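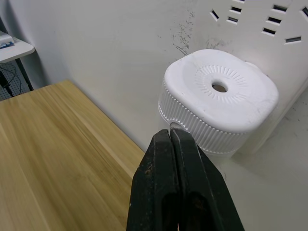 Slide 1. Plastic stool, white, some scuffing on top.

Title: What does "lifetime" mean on a price tag?
Notes for the Landar evening talk, December 18, 2023

Opening (keep it short)
Thank Carol Pickering for the invitation. Ask who has bought something in the past year because the label said it would last. Wait for hands. Then ask who still has the receipt. I expect far fewer.

Say up front that I don't sell anything and I don't hate shops. I just read labels slowly, and I've stopped believing most of them.

Whose lifetime?
Read the Gotance warranty out loud. All of it, the small type too. "Lifetime" is defined in the fourth paragraph as the expected life of the product, as determined by Gotance. So it lasts as long as it lasts, and they decide how long that is.

Pause. People usually want to hear that one twice.

The Flonside wording is better but still leaves out fading, scratches, "normal wear" and anything that happens outdoors. Ask what's left. Orathai Bunnag wrote to them in the spring to find out and got a coupon.

The number on the box
Juhl prints "tested 2000 times" on its folding chairs. Tested how? By dropping a weight on the seat, straight down, in a room at a steady temperature. Who sits like that? My uncle tips back on two legs and reaches for the potatoes.

Same problem with "holds 80 kilos." Held for how long, and once or every day? I asked. The answer was that the figure was "in line with industry practice," and I still don't know what that means.

Don't get stuck here. Kelechi Ugwu will want to argue about test standards, and he knows more than I do, so let him have it in the questions. My complaint is with what gets printed on the box after the test is done.

Slide 2 stays up while I talk about materials. "Solid," "premium" and "engineered" are words with no agreed meaning on a store shelf. If the tag won't name the material, assume the cheap one until somebody shows you otherwise.

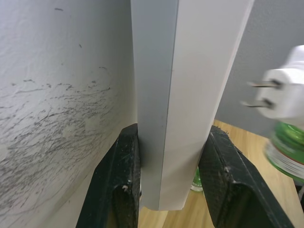

Does paying more help?
Sometimes. I'm not convinced it helps as often as we'd like.

Darren Horrocks runs a repair table and kept a notebook, 1614 entries by the time he showed it to me. Careful here: it only covers things people bothered to bring in, so it can't tell us what fails most. It does show plenty of expensive items with one small broken part and no way to order a new one.

Behrouz Rashti's counterargument — a cheap thing you can replace beats a dear thing you can't fix. I half agree. Leave it open.

What I do now
Ask for the spare parts list before paying.
Read the exclusions first, then the promise.
Ignore any "up to 100% stronger." Stronger than what?
Photograph the receipt. The ink fades.

Questions
Stop at nine. If anyone asks which brand to buy, say I don't know. The next session is in January, and Carol has the sign-up sheet by the door.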